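The Hand Trial

1. Basket

Plomirell wanted an answer by six and it was gone four when Abílio Patrício got the cover plate back on. Two hands. Both from Fiadzo, same price, same bolts, and only one order going in at the end of it.

"Left first," he said, to the room mostly.

Pudora had the log open. She'd typed October 28, 2020 at the top and then nothing for an hour.

"Left on what?"

"Basket. Wire handle. The old pincher never could hold a wire handle."

It couldn't. 36 tries with the pincher last month and most of them ended with crisps all over the floor. She still found bits in her shoes. He typed, hit return, sat back with his arms folded like a man waiting for a bus.

Fingers closed. Motors ticked. She wrote: basket up, one packet in. Then added the time, then crossed out the time becuase the wall clock was wrong.
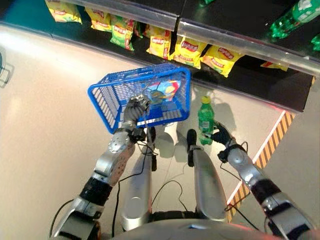 2. Bottle

"Force?" said Pudora.

"Low."

"Low like yesterday?"

"Lower." He didn't look round. Yesterday had been foam up the shelf and a mop and Abílio saying a word in Portuguese he wouldn't translate.

Green bottle, fizzy, slippery little thing. The wrist camera was the bit she liked. You got right in there, close as a dentist. He thought it a waste of money – 300 on a camera when the big one up top saw plenty – but she noticed he leaned over her shoulder every time. 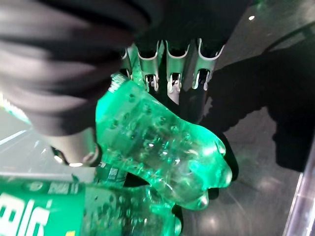

"Thumb's late," she said.

"Thumb's fine."

"Late. Look at the trace. The others are on and it's still thinking about it."

He looked. Scrolled back, looked again. Breathed out through his nose. Thirteen years they'd worked together and that was as near as he came to saying yes.

So he changed one number in the controller, 2803 to something smaller, wouldn't say what, and ran it again. And again. Tea went cold. Someone from Plomirell rang and she let it ring.

3. Basket, again

Because he wasn't happy with the first one. Never was.

"It held," she said.

"Held once."

"Prakutitz would've signed it off by now."

"Prakutitz signed off the pincher."

Fair. She pulled up the left wrist feed and dragged it onto the big screen so they could both see teh fingertips.

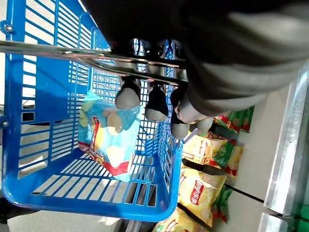 "Well?" he said.

She chewed the pen. Ten to six. Left hand, kind on the wire. Right hand, late thumb, but it had learned something since lunch, or he had.

"Can we order one of each?"

"No."

"Ask."

He picked up the phone – put it down – picked it up again. Outside somebody was already pulling the shutters, and the line just rang.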